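Gente, passei a tarde às voltas com o tampo da mesa nova e já me decidi: gosto mesmo deste bege rosado! No ecrã parecia mais escuro (assustei-me um bocado), mas ao vivo é clarinho e dá luz à divisão toda. Veio da Palwood, custou-me 34 euros em saldos de julho e ficou meses encostado à parede, coitado. Agora falta arranjar sítio para a tralha pequena, que eu pouso tudo ali em cima e depois nunca encontro nada. O Oluwatosin diz que preciso de uma gaveta. Eu digo que preciso de duas!

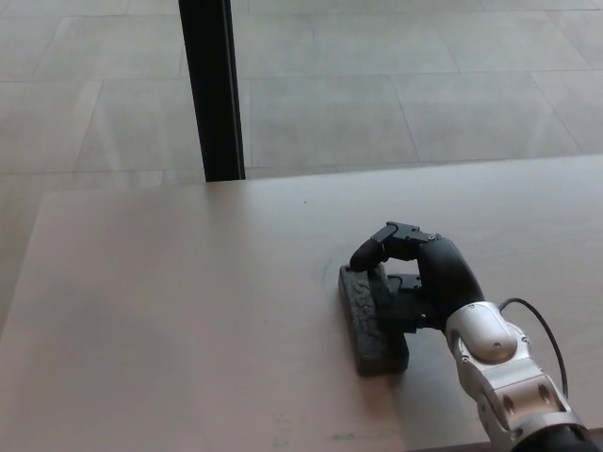 O tampo bege rosado, com uma peça escura e rugosa em cima.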